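Monday, July 1, 2024

The club's summer project is a bin-packing task, and this post covers where it stands. The short version: the arms can put things into the basket and take them out again, and everything between those two steps still needs work.

For anyone who joined after the spring kit fair, the setup is two black arms on one table, a laundry basket between them, and a pile of household goods from the Jusberg donation box. The task for the Diro student meet in November is to move a list of goods into the basket in a given order, then take one named thing back out without dumping the rest. We are entering under the team name Mets, which was the name on the toolbox when we got it.

## Why a basket

The old practice rig used an open tray. A tray is easy. It has no real walls, so the wrist can come in at nearly any angle, and an overhead view shows all there is to see. We were getting clean runs on the tray by the second week and learning very little from them.

A basket changes three things. The walls slope, so the room at the bottom is smaller than the opening suggests. The rim is high enough that the forearm link has to clear it before the gripper can drop. And the walls are full of slots, which the depth code does not like at all.

The slots took up most of June. From the side, our software has to decide which surface it is looking at: the basket itself, the goods inside it, or whatever stands behind. A person does this without effort. The segmenter does not, and it tends to cut one long object into several short ones, one per slot.

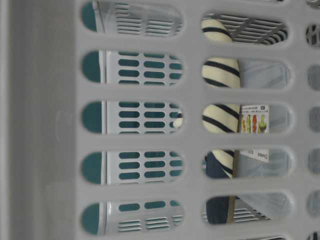

*Side view. The striped piece is a single object, split into segments by the ribs.*

The first version of the segmenter counted that striped piece as four separate things. It also tried to merge the printed card with the clear plastic next to it, which would have been a fine guess if both had moved together. They do not.

The fix we settled on is plain. Each rib is masked out using a model of the basket wall, and the regions left over are joined if they match in color and line up across the gap. Stripes help here. The angle of a stripe on one side of a rib predicts where it should come back on the other, and if the prediction holds, the two regions get the same label. For goods in one flat color we fall back on edges, and that works less well.

Two known faults remain:

- Anything clear gets read as a hole. The reflections show up as noise in the depth map and the filter throws them out.
- Thin upright objects, such as sticks, look like ribs. The mask sometimes removes them along with the wall.

The second fault is more annoying than it sounds. A stick that has been masked out is not avoided by the planner.

## The labeled set

We hand-labeled 765 side views for this, split between everyone who had a laptop and an evening free. The overhead set is larger, at 1,382, and was faster to do. There are no ribs in the way from the top, only the arm.

If you are starting a set like this, agree on the rules before anyone opens the labeling tool. We did not. Half of our side views have the ribs marked as part of the object and half leave them out, and 44 of them had to be done over from scratch. The rule now is that a label follows what is visible and stops at the plastic. It is written at the top of the shared notes in capitals.

## Grasping inside the walls

The overhead work has gone better. The planner gets a list of grasp poses for the target, throws out any pose where the wrist or the gripper body would meet a wall, and picks the one with the most clearance from what is left. For long objects lying flat it prefers a grasp near the middle, across the short side. 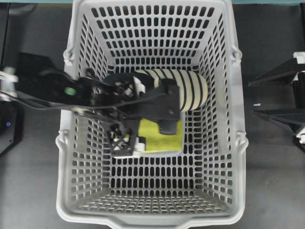 *Gripper low in the basket with the striped piece beneath it.*

The yellow-green piece on the floor of the basket is a good test of the next step. It sits low and partly under the gripper, so the overhead model loses some of its outline at the same moment the planner wants to know exactly where it ends. At present the code keeps the last full outline it had and assumes nothing has shifted. That assumption is wrong whenever a finger drags on something, and we have no contact sensing to tell us.

The gripper body is also wide compared with the fingers. In the tray this never mattered. In the basket, the mounting plate uses up side clearance well before the fingers do, so the collision model has to include it. For a while ours did not — the planner was treating the whole tool as a pair of fingers on a stick, and it was very confident about it.

The second arm is in the planner only as an obstacle. We would like it to steady the rim, but a shared schedule for both arms is a project of its own, and the meet rules give no credit for it.

## Settings, for the record

These are the values in the main branch. Please do not change them on the club machine without writing it down.

- Approach: straight down from above the rim, no tilt until the fingers are below it
- Rib mask: on for side views, off for overhead
- Region joining: color and alignment both required
- Retry limit: 3 per object, then skip and log
- Release: open slowly, wait, then lift

The wait in the last line came from the Dukever scripts we started with. I took it out to save time and then put it back.

## Next

Work on clear objects is first. One idea is to use the overhead view to flag anything that has an outline but no sensible depth, and pass that to the side view as a region not to be thrown away. It costs some time per cycle. We have time to spare in the cycle and very little to spare in accuracy.

After that comes the stick problem. The basket model says exactly how many ribs there should be and where, so an extra upright thing should be easy to spot in principle. The trouble is that the model is only as good as the basket's position on the table, and the basket slides. Tape is being considered. The meet rules say the container may not be fixed to the table, and whether tape counts is a question I have sent in and not yet had an answer to.

The logs and the rib mask code are in the club folder, under the basket directory. The tray code has been moved to the archive and should stay there.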